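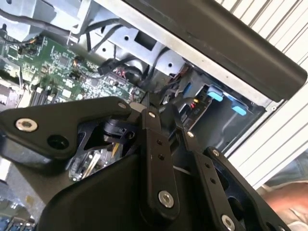 Trukix is the motion planning and perception add-on from Grernska for arms that work inside cluttered boxes. Open PCs, control cabinets, anything with loose wiring in it. It takes the wrist camera feed and keeps a live map of what can be hit and what can't. Cable bundles looping across a board get a soft keep-out zone, sheet metal like a drive cage gets a hard one - margins are set per class. Finger links are masked out automaticaly, so the planner doesn't treat its own gripper as an obstacle.

What you get

Planner, wrist-view segmentation, two-arm collision checking. Replans in 45 ms on the McIntyre controller, bit slower on a plain desktop. Up to 4 cameras per cell. Ships with some 2000 labeled part shapes, add your own from the teach screen.

New in the January release: joint fixed and wrist camera calibration in one pass. Aaliyah Morin wrote it up in the release notes, read those before upgrading. Old calibration files wont load. 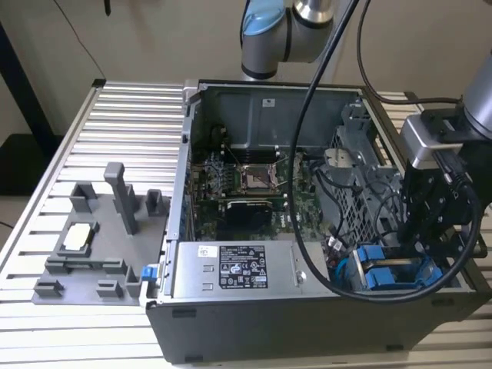 Two-arm cell, desktop tower on its side, gripper working next to the drive cage.

Needs

Joint position streaming from both arms. Fixed camera plus at least one wrist camera. Brumari driver 315 or later - earlier ones drop frames.

Licensing

Per cell, not per arm. Trial on request, runs full speed, no logging export. Questions on integration go to Vidar Midtbø, use the contact form and put Trukix in the subject.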